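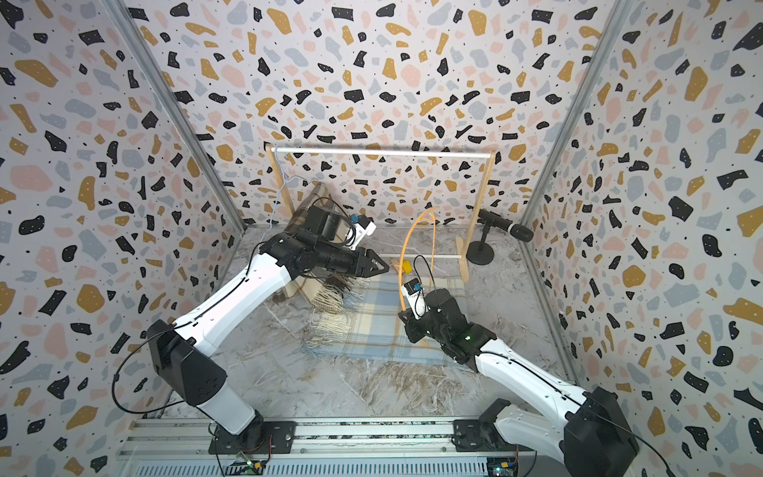 30/01/2025

I got rid of most of my hangers this month. I had been saving every one that came into the house – the thin wire ones from the cleaner, plastic ones in all colors, a few padded ones from my aunt – and they filled a box I had to climb over to reach the washer.

The ones I kept are plastic. An orange hanger is easy to find in a dark closet, and a shirt left on it overnight doesn't get a crease across the shoulders. Wire is fine for a scarf or for something going straight back out the door. I kept 2 wire ones and took the rest back to the cleaner, who was glad to have them.

The other change is that I stopped hanging everything. I used to fold sweaters over a hanger and they stretched. Now they go on the shelf, and only shirts, dresses and jackets get rod space. Rochelle Crenshaw told me to do this back in May and I didn't listen.

I would still like a small wooden clothes rack for the bedroom, the plain kind with a rod on top and a crossbar down low. Storkwood had one for 80 dollars, but the posts looked short and my long coat would drag. A low rack is better for shirts.

Blankets are the part I haven't solved. A plaid blanket with fringe takes up half a shelf when it's folded, and if I drape it over anything it ends up on the floor. The tassels tangle in the wash too. I've been putting mine in a mesh bag on cold and drying it flat, which takes most of a day.

Next is the shoe shelf by the back door.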